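Setting the Height of a Table You Stand At

Posted 2011-08-21 by Marichka Zakharchenko

Most tables are built for sitting. If you do your sorting, wrapping, mending or repairs standing up, a regular table is too low and you end up bent over it. You can fix this in an afternoon with a set of adjustable legs, or with blocks under the legs you already have.

What you need

A table with a flat top
Adjustable legs or four matching blocks
A tape measure
Masking tape and a pencil
A level
A lamp with an arm that moves

I used Zastton legs, the plain ones with a locking collar. The set is rated for 200 pounds, which is plenty for paper, fabric and hand tools. If you plan to bolt a vise to the top, look for something heavier.

Step 1. Find your elbow height

Put on the shoes you normally work in. Stand straight with your upper arms hanging and your forearms level with the floor. Have someone measure from the floor to the bottom of your elbow. If you're alone, stand next to a door frame, stick a piece of tape at elbow level and measure to that.

Write the number down. For light handwork, start with the tabletop two inches below it. For anything you have to press or push on, go four inches below. Detailed work such as small stitching can go right at elbow height or a little over.

Step 2. Check how far you look down

Do this before you lock anything. Set the top at your starting height, put something you really work on in front of you, and stand there for a few minutes. Look down at it the way you would on any other day. If you wear glasses, keep them on, and use the pair you work in. Bifocals change the result quite a bit – you may need the top higher than the elbow rule says.

Your eyes and a small tilt of the head should be enough. If your shoulders come forward too, raise the top an inch and try again.

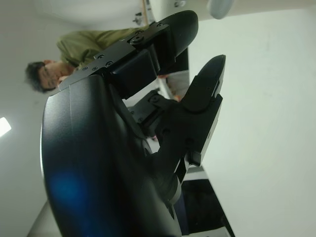
Step 3. Lock and level the legs

Mark the height on one leg in pencil, then match the other three to it. Tighten the collars by hand first. Lay the level along the long side, then the short side, then corner to corner. Floors in older houses are rarely flat, so expect one leg to end up different from the rest. Finish with the wrench.

Lean on each corner. If the table rocks, go back to the level before you reach for a folded piece of cardboard.

Step 4. Place the lamp

Put it on the side opposite your working hand, with the shade below eye level. I have a Vulleck clamp lamp. A 4000 K bulb is good for matching thread or paint. In the evening I switch to 3000 K, which is easier on my eyes but makes navy and black look the same.

Move the arm until your hands don't throw a shadow on the spot you're looking at. Check for glare on your glasses too.

Step 5. Use it for a week

Leave the pencil mark where it is and work as usual. Sore lower back, go up an inch. Sore shoulders, go down an inch. I am 171 cm tall and moved mine twice before I left it alone.

Two people sharing one table

Set it for the taller person and give the shorter one a low platform. A sheet of plywood on a simple frame works well. Make it as long as the table so there is no edge to step off sideways.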